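Lists > Muriithi Home Workspace > Messages

Subject: Re: desk next to a refrigerator

On 13 Apr 2022, Kibet Mwakalinga wrote:
> The fridge has to stay where it is. Can I
> still put the Wolletti desk on that wall, or
> will the hum drive me out of the room?

I worked beside one for 23 months. The hum fades after a week. The click when it starts up does not.

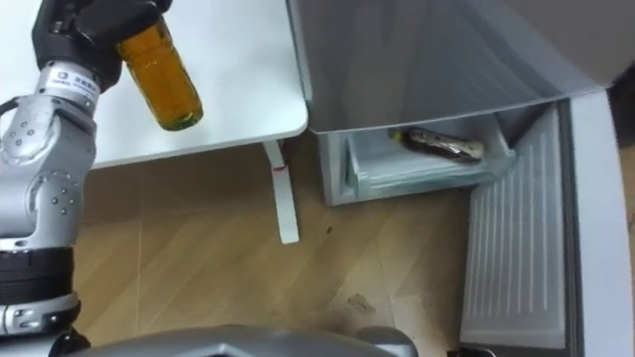
Bottle held nearly level, light coming through

Check the feet first. Mine rattled until I leveled it, and that took six minutes with a wrench.
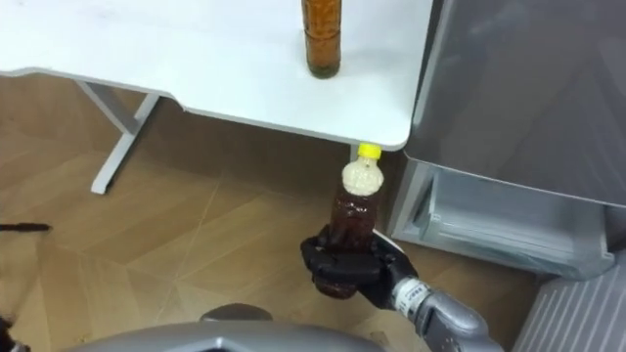

Muriithi Digest, no. 481

Read the manual for side clearance too. The Irkorari I had before ran hot in August and I had to pull the desk away.

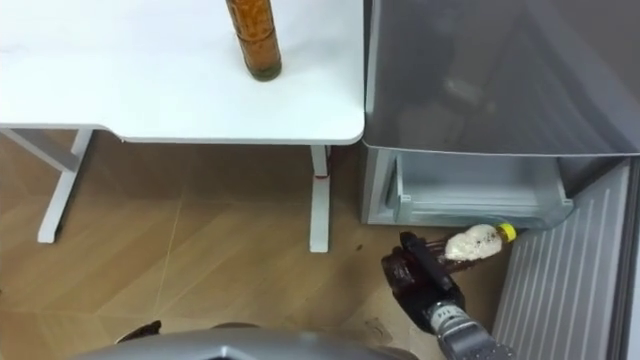
On a shared wall I would leave a small gap and let nothing touch. The desk here ends just short of the refrigerator, and its rounded corners are kinder to your hip when you go for milk. Check which way the door swings — mine opened into my chair.
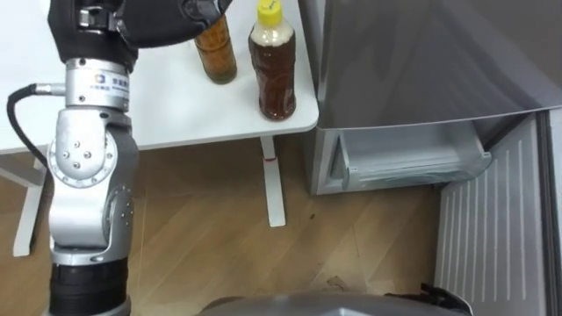 Gripper and small glass bottle, tabletop

Poditz sells rubber pads for the feet. I never tried them.

Last updated: August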